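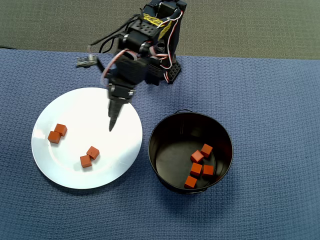

Plate trial, blue cloth mat: four orange-red cubes on the white plate, in two pairs.

Notebook entry, 26/08/2021
Skanlow workshop, small tabletop bench
Subject: choice of plate and mat for the cube layouts

1. Purpose

The purpose of today's work was to settle which plate and which mat will be used for the cube layouts from now on. The earlier layouts were made on whatever surface was free at the time, and the notes from those sessions are hard to compare with one another. It was agreed at the last bench meeting that one surface should be chosen and kept.

2. Materials

White plate, round, glossy, low rim. This is the plate from the Pandero set. The second plate in the set has a chip at the rim and has been set aside.

Blue textured cloth mat. Bought from Ulton in February with the other bench linen. Washed once before use, without softener, and dried flat.

Gray felt mat, for comparison. Already in the workshop.

Small cubes, orange-red, from the Alcaraz box. The box is marked 200 pieces. The contents were not checked today.

Steel ruler, soft brush, lint-free cloth, masking tape.

3. Procedure

The bench was wiped down and left to dry. The gray felt mat was laid first and the plate placed on it. The plate was pushed lightly from the side by hand and the movement noted. The same was then done on the blue cloth mat. Each push was repeated 16 times on each mat, from different sides.

The plate was then moved toward the left half of the blue mat, leaving the right half for the round black bucket of loose cubes. Cubes were set on the plate in pairs, with the two cubes of a pair set diagonally and very close to each other. One pair was set toward the left side of the plate and the other nearer the lower center.

The layout was left in place for 30 minutes with the lamp on and then looked at again from the front and from the side.

4. Observations

4.1 Mats. On the felt, the plate slid at most of the pushes and did not return to a flat position when the felt bunched under it. On the blue cloth the plate moved much less. The texture of the cloth appears to hold the foot of the plate. The cloth does show creases if it has been folded, and it should be stored rolled.

4.2 Color. The orange-red cubes stand out well against white. Loose cubes on the blue are also easy to find. On the gray felt two cubes were overlooked during clearing and were found later under a fold.

4.3 Reflection. The glossy surface of the plate gives a light reflection along the left side. It does not hide the cubes in the present layout, but a cube placed directly in the bright area would be harder to see. Turning the plate made no difference. Moving the lamp back shifted the reflection closer to the rim.

4.4 Rim. The raised rim is faint. It will not stop a cube that is pushed outward with any force. For layouts near the edge, a plate with a deeper rim may be needed. No such plate is in the workshop at present.

4.5 Spacing. Cubes set nearly corner to corner are easily disturbed when the second cube of a pair is put down. It was found better to place the upper right cube first and then bring the lower left one in beside it. Fingers should be clean and dry. Dust on the plate was visible at once and was removed with the brush before the layout was started again.

5. Decisions

The blue cloth mat is adopted for all plate layouts. The felt is to be returned to the general shelf.

The white Pandero plate is adopted, subject to the remark on the rim. It should be washed by hand after each session and dried with the lint-free cloth only.

The position of the plate will be marked on the mat with 2 short pieces of masking tape, to be replaced when the mat is washed.

6. Open points

A matte plate of similar size should be tried if one can be obtained without much cost. The reflection is acceptable for now.

The Alcaraz cubes vary slightly at the edges. A few have a small raised seam on one face and do not sit quite flat on the glaze. These should be sorted out and kept in a separate bag before the next session.

A second blue mat should be ordered from Ulton so that work can continue on wash days. Order form left in the tray, not yet signed.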